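Jolter im Probebetrieb: Anmerkungen zu einem Greifpaket für gemischte Ware

30. Dezember 2018 · 9 Kommentare · 54-mal geteilt

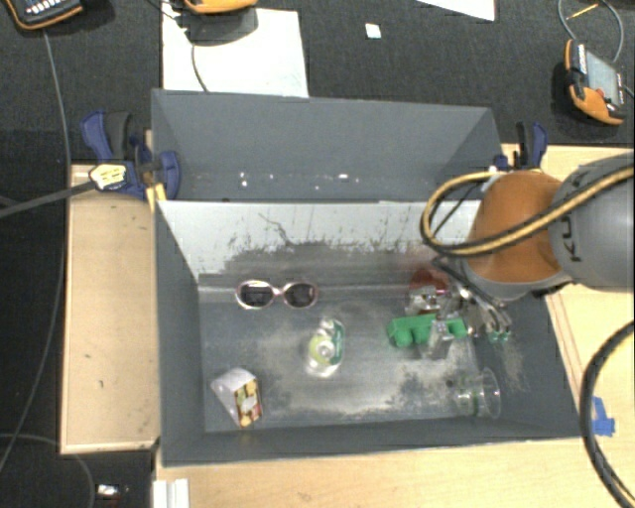 Zum Jahresende lege ich an dieser Stelle meine Einschätzung des Greifpakets Jolter vor, das der Anbieter Koubek seit Juni in einer Mietvariante führt. Das Paket richtet sich an Betriebe und Lehrwerkstätten, die bereits über einen Industriearm verfügen und diesen für das Entnehmen ungeordneter Einzelteile aus einem Behälter nutzen möchten. Der Arm selbst ist demnach nicht Bestandteil des Angebots.

Geliefert werden der Greifer mit Anschlussflansch, die Planungssoftware Zosari in einer Einzelplatzlizenz sowie eine Inbetriebnahme vor Ort, für die zwei Arbeitstage angesetzt sind. Die Mindestmietdauer beträgt 30 Tage. Eine Verlängerung ist schriftlich zu beantragen, und zwar vor Ablauf der Frist; eine stillschweigende Fortsetzung sieht der Vertrag nicht vor.

Die Inbetriebnahme übernahm in meinem Fall Zdeňka Machala. Die Einweisung war sorgfältig und angenehm frei von Werbeaussagen. Frau Machala legte besonderen Wert auf die Behälterwände: Zosari verlangt, dass sämtliche Wände und auch eine etwaige Trennwand als Sperrflächen hinterlegt werden. Wer diesen Schritt abkürzt, erhält im Randbereich Bahnen, die der Arm zwar fahren könnte, die man dem Greifer jedoch nicht zumuten sollte. Die entsprechende Passage im Handbuch ist knapp gehalten und in der deutschen Fassung an zwei Stellen missverständlich übersetzt.

Für die Beurteilung habe ich eine Warenmischung gewählt, wie sie im Versandhandel vorkommt: durchsichtige Gefäße, bedruckte Verpackungen, Brillen, unregelmäßige Formteile. Mit festen, undurchsichtigen Gegenständen kam das System gut zurecht. Bei klarem Kunststoff fiel die Leistung ab, insbesondere wenn ein Becher auf der Seite lag; die Software schlug dann wiederholt Griffpunkte neben dem Objekt vor. Koubek weist im Datenblatt auf diese Einschränkung hin, allerdings erst im Anhang. Brillen wurden häufiger am Steg als am Bügel gefasst, was ich nicht erwartet hatte und was sich in der Einstellung »schonend« als vertretbar erwies.

Kritisch anzumerken ist die Leitungsführung. Die beigelegten Halter sind für schlanke Arme bemessen. Bei stärkeren Schlauchpaketen muss der Betreiber selbst für eine Lösung sorgen, und die Verantwortung für ausreichende Bewegungsfreiheit wird im Vertrag ausdrücklich ihm zugewiesen. Ebenso wenig sind Spannmittel für den Behälter enthalten. Ein verrutschter Behälter macht die hinterlegten Sperrflächen wertlos, weshalb ich diesen Posten von Beginn an einzuplanen empfehle.

Zum Vergleich lag mir ein Angebot der Firma Utell vor. Es umfasst eine längere Betreuung, bindet den Kunden jedoch an deren eigene Steuerung. Für Häuser mit vorhandener Anlage halte ich Jolter daher für die geeignetere Wahl, sofern der Anteil transparenter Ware gering bleibt. Anfragen zur Miete nimmt Koubek schriftlich entgegen.

9 Kommentare anzeigen
Beitrag teilen (54)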